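Widberg Shared Workshop — Evening Build Course
Handout 5: Hands, baskets, vegetables
Notes by the bench lead, Dulton bay

Bring your Handout 4 wiring sheet. Doors open 6 pm, power on at 6:20.

1. Where we are

Arms are mounted, both hands talk to the controller. Cable slack still a mess on half the builds — leave a loop at the forearm, don't tape it flat. Test area is the grocery stand, tilted crates. Left hand picks, right hand keeps the basket. Split the jobs like that in your code too, two seperate files, or you will be hunting bugs till April.

Carrots first. Leafy tops confuse the grasp finder, so aim for the orange part. Approach from above, fingers half curled, stop, then close. Black rails on the boards = no-go zones, put them in the map before you move anything. 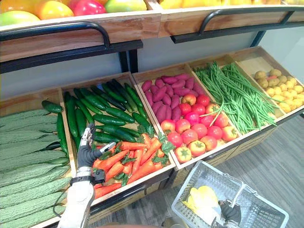

2. Basket grip

Handle is a flat bar, hand wants something round. So:
— palm on top, fingertips under
— close slow, 20 percent of full speed
— stop on contact, then 5 more steps of squeeze, no more
— lift 10 mm, wait, read the wrist load again

Handle swings on its pivots. Expect the load reading to wander untill it settles. Last build at the Halvorsen bench tripped the limit at 291 on the raw scale and just sat there. Set yours lower.

Cabbage is the good test item: awkward shape, leaves hang out everywhere, weight sits off to one side. If the grip holds with a cabbage against one wall it will hold with most things. Write down which side the load is on. 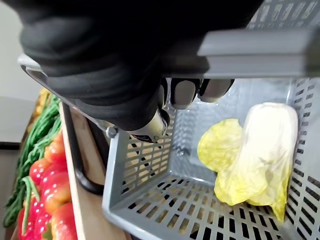 Right load case: napa cabbage in the basket, hand on the handle, peppers and beans still on the stand.

3. For next session

Log three lifts, same item each time. Plot wrist load against time, by hand is fine. Anyone on the Trostedness controller board — flash the new build first, old one drops packets. E-stop within reach the whole time. Spare fingertip pads in the drawer under the vise, sign for them.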